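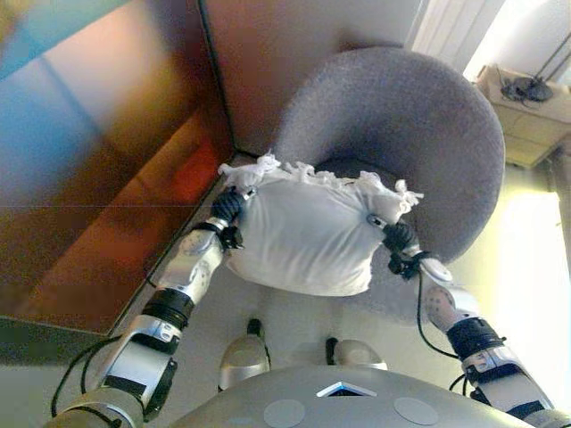
I spent most of February trying to make one map readable. The data came from 17 stream gauges on the Kassab, a small river that used to freeze over every winter and now mostly doesn't. Maya Ghanem had already cleaned the records and sent me a spreadsheet with the first and last ice dates for each gauge.

My first version was an animation, one second per winter. It looked good and told you very little. People watched the colors move and couldn't say afterward which part of the river had changed.

The second version is four still maps side by side, each covering 10 winters. Same scale, same blue. I dropped the red entirely – it made every short season look like an emergency, including a couple that came down to a broken sensor near Clokell.

Lies Van Wijk printed it at poster size for the hallway and found two labels swapped, so the file I shared last month is wrong. Please use the new one. The lower gauges still have a gap of 14 weeks that I left blank, with a gray hatch over it. Maya wants to fill it from the air temperature record. I'd like to see how that does on the upper gauges first.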